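Brown paper and blue tape on the big table - keep or ditch?
Crafts & Work Surfaces > Tables

trallow_tess
Original poster
I covered our long table in brown stuff off the roll and ran blue tape across it both ways to make a grid. Fruit and a green plate are out on it so you get the scale. I love it! My other half says it looks like a giant board game.

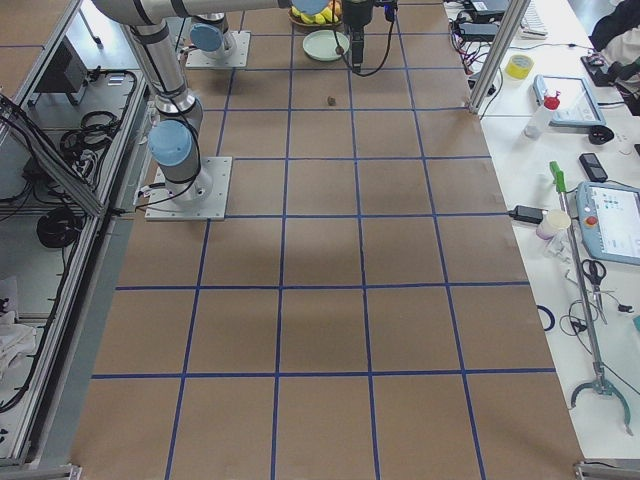
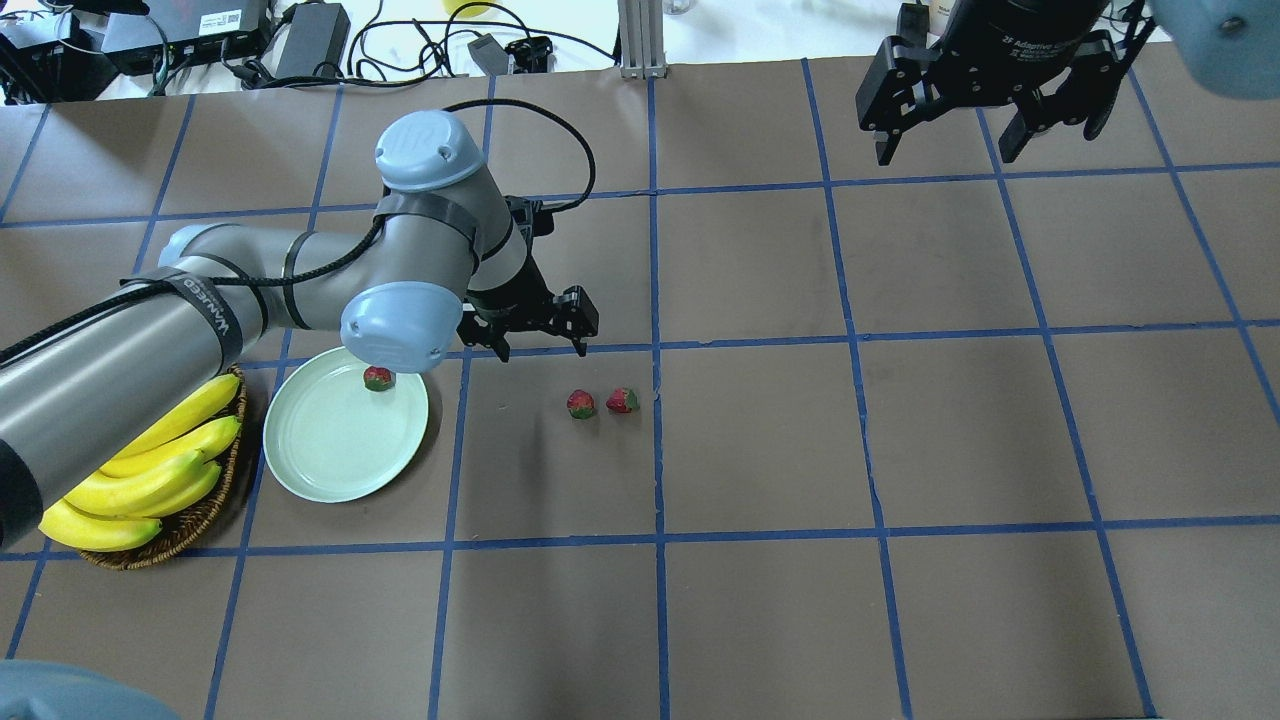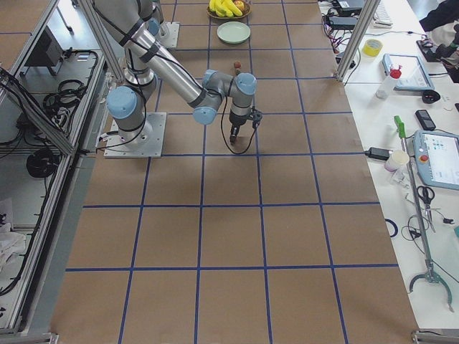 Bananas and the green plate on the taped grid, all three shots

grolholm7
Love the blue on brown. How are you stopping the tape from lifting? Mine curls at the ends after 2 days, every time.

trallow_tess
I press it down with the back of a spoon and run it long, then fold it under the table edge. Been down since October, no curling so far.

Dratbridge Dan't
Going to disagree with everybody. Paper is a pain. One spill and you're redoing the whole thing, tape and all. Get an oilcloth and draw your grid with a paint pen.

grolholm7
Oilcloth slides all over the place though?? And a roll of paper is cheap. I paid $7 for mine at Chareonsuk and I've still got loads left.

Dratbridge Dan't
Cheap until you've bought it 80 times lol

trallow_tess
Ha, fair. I do like being able to rip it off and start over - paint pen is forever. Second question, bananas in the brown bowl or straight on the paper?

plumjar
Bowl! The woven look goes great with the paper. I'd lose the green plate and use a white one.

trallow_tess
The plate stays, sorry. I'm redoing the tape on Tuesday and might try wider squares.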